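When the gripper did not let go: a talk with Miroslava Zhuravel
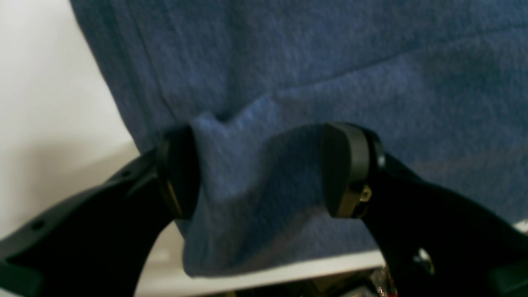

Blue fleece between the pads of the gripper, seen from the wrist camera.

Miroslava Zhuravel works with the textile handling cell at Stitard, where a robot picks up pieces of fleece and hangs them for the next step. In September the cell had a fault which stopped it for nine days. I asked her to tell me about it, and she agreed on the condition that we also talk about what she did wrong herself.

"I want to begin with this part," she said when we sat down. "I put my hand between the fingers when the arm had power. I had done it before, and it was a bad habit."

The fault was first noticed in the evening. The robot had taken a fold of fleece, moved it to the hanging place and received the command to open. The fingers stayed closed. The control program, which is made by Lokotar, reported that they were open, and so the arm began its way back with the fabric still in the grip.

"The piece was already fixed at the top," Zhuravel told me. "So the arm was pulling against it. Fleece is stretching a lot, and this is the reason why the force limit was reached so late. With a cotton sheet it would stop at once."

When the arm finally stopped, she went in through the side gate. The gate switch should have put the arm in a protected stop, and it did so. But the gripper had its own power supply, and this supply was not connected with the gate. Zhuravel did not know it at that time. She took the fabric with her left hand and tried to pull it free.

"Then the fingers opened, completely, and closed again. It was the old command and after it the next one, which were both waiting in the queue. The pad caught me here." She showed me the side of her thumb. It was bruised for two weeks, and there was no break. The doctor gave her a splint which she wore for four days.

I asked if she was angry with somebody. She thought about it for some time.

"With the drawing, maybe. In the drawing of the cell there is one line from the gate to 'robot', and everybody reads it as the arm and the gripper together. Yaroslav installed it according to the drawing. He made no mistake."

Yaroslav Kuzmenko joined us for the second half of the conversation. He had spent most of the nine days on the question why the position signal was false. The gripper had made 3,413 cycles since its last service, and the manual which Stitard had in the cell asks for a check after every 2,000.

"We were over the interval, this is true and I don't like it," Kuzmenko said. "But the cause was a small one. Lint had gone into the joint of one finger. The motor turned a little, the coupling slipped, and the sensor sits on the side of the motor. It measured that the motor had moved. It did not measure the finger."

Could a camera not see this? There is one on the wrist, which looks directly at the fingers. Kuzmenko laughed a little. The pictures were recorded, he explained, but they were used only for finding the edge of the fabric before the grip. After the command to open, the program did not look at them any more.

They went later through the recordings from the week before the accident. In 279 of them the release was slower than it should be. "You can see it when you know it," said Zhuravel. "The fold stays between the pads a moment too long. We watched such things every day on the screen and we thought, fine, soft fabric, it sticks."

Three things were changed. The gate now cuts the power of the gripper as well, and the command queue is deleted at every stop. The joints are cleaned with vacuum after 200 cycles when the material is fleece. The program also compares one picture before the opening and one after it, and it holds the arm in its place if the fabric is still there.

The last change was discussed for a long time, because it costs time on each piece. Lindiwe Botha, who plans the production, was against it at first and asked for a trial of one month. The trial is still running.

"Sometimes it stops for nothing," Zhuravel admitted. "A shadow in a crease, and it believes that the fabric is in the grip. Then I have to go and look." And how does she go in now? "With the key in my pocket. I turn off, I wait for the lamp, and only then I open the gate."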